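Shaimaa Ragab sorts other people's toys for a living, or for part of one. Four mornings a month she and Andor Kiss check over the stock of a small toy library, which lends out 160 sets to families and playgroups. The rest of the time she teaches.

"Blocks are the dull end of it," she says. "Nobody rings up to thank you for a block. But they go out more than anything else we have."

She took the job over in February, when the catalogue ran to 1459 entries, a good many of them for things that had left the shelves years before. Kiss wanted to start again from nothing. Ragab went through it line by line.

"I'd have thrown it all out and been finished in a week," Kiss says. "She was right, though. There were notes in there about which sets had been mixed up, and we needed those."

The green cubes are her favourites. She likes to look at them on something plain and grey, by a window, before they go back in their bag.

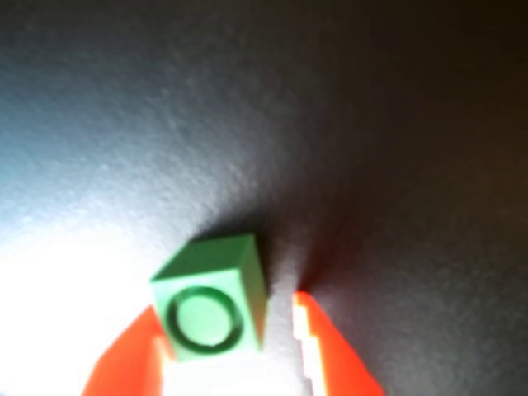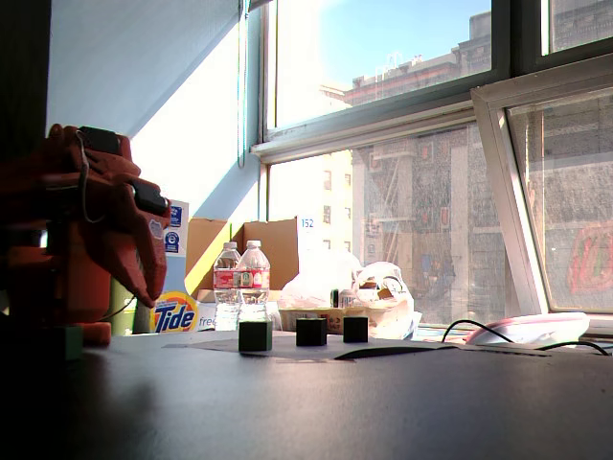

"Children build with one colour for longer than you'd expect," she says. "Give them every colour and they sort. Give them green and they make a wall, or a field, or a row of houses."

Kiss doesn't agree. He has two sons, and both of them went straight for the red. He would like the sets mixed again, 20 blocks to a bag, with a card listing what should come back. Ragab has said she will try it with one playgroup first – the one that returns things on time.

For now the bags are still made up by colour, and the next lot goes out at nine in the morning.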